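ok so the pillow run went sideways today and I need to tell someone. thread, 11/05/2024 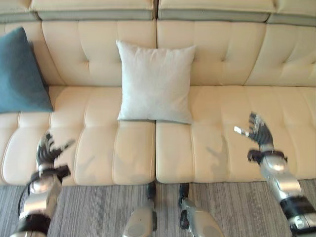

Both hands out over the seats, white pillow right in the middle.

2/ The job on the Serlow setup is dull on paper. Straighten the white pillow, straighten the teal one, step back, stop. We've done it 131 times since March and I could hum along to the motors by now.

3/ Today it got to the "step back" bit and the right hand just... locked. Fingers open, no response. The left one kept going like everything was fine!

4/ The legs are supposed to wait until both hands report clear. They did not wait. One small step FORWARD, knees into the front of the couch, and then it started leaning (my stomach dropped, I'm not going to lie)

5/ I hit the stop. It took 6 seconds from the lockup to me hitting it, which I only know from the log, and I'm pretty embarrassed by that number. The button was on the desk behind me. It lives on a lanyard around my neck now.

6/ Couch is fine, knees are fine. Wrist controller on the right threw a fault 7 and dropped off the bus, and our Kolent build reads a missing hand as a clear hand. Yep. Missing = clear. That one's our bug, we wrote it.

7/ Patch is in and I pulled the wrist plug 45 times this afternoon to check. Legs stayed put every time. Still want to know why the controller dropped out in the first place, so the right arm is off until I've swapped the cable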